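Section 4: Running the Steamed Bun Demo at an Open Day

I wrote this section after our July open day, so it's the way I do it and there may be a smarter one. If you haven't done the power-up and joint check in Section 3 yet, go do that first. I'll wait!

4.1 Before the doors open

1. Put the steamer in the middle of the table, then the plate to the right of it. Mark both spots with tape under the edge so you can put things back after somebody leans on the table (somebody will).

2. Fill the base with 800 ml of water. The line on ours is hard to read, so I use a measuring cup.

3. Load the buns with a finger's width between them. If two are touching, the gripper tends to pick up both, and then the second one drops halfway to the plate. Kids love this. You won't.

4. Open the Giturach panel on the laptop and load the routine called Barneo. Check that the step counter shows 1,104. If it shows 1,346 you've loaded the old version, the one with the extra wave at the end, and the plate position will be wrong.

CAUTION: Steam comes straight up at the wrist. Switch the base off and let it stand before you take the lid off and send an arm in. Keep visitors on the far side of the rope until the arms are parked.

4.2 Picking and plating

5. Take the lid off and lay it upside down on the left side of the table. I keep my chopsticks in it, handy for nudging a bun that has slid over to the rim.

6. Press Start and keep your hand near the stop button. The right arm moves over the pot, drops straight down, and closes on one bun at a time. 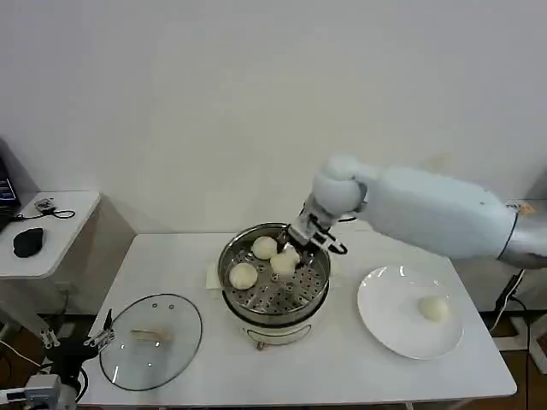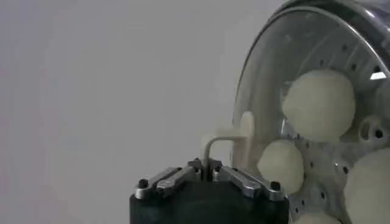
Figure 4-2. Buns on the perforated rack of the steamer, from the head camera (first) and the wrist camera (second).

7. Watch the wrist view on the laptop for the first pick. If the bun sits to one side of the fingers, pause and use the arrow keys to shift the arm over a little at a time.

8. When the last bun is on the plate, press Park and wait for the beep.

NOTE: Buns get sticky as they cool. If one hangs on to a finger pad, pause, press Open twice, and give it a second. Please don't pull it off by hand while the arm is live, even if there's a crowd and you feel silly standing there.

4.3 Between groups

9. Wipe the finger pads with a damp cloth, top up the water, and reload. I leave 20 minutes between groups and I'd take more if they'd let me.

10. Write any dropped buns in the Skinik log, with the time. Zyanya Villaseñor reads it on Tuesday and adjusts the grip setting from there, so leave that setting alone yourself.

For shutdown and cleaning the steamer parts, go to Section 5.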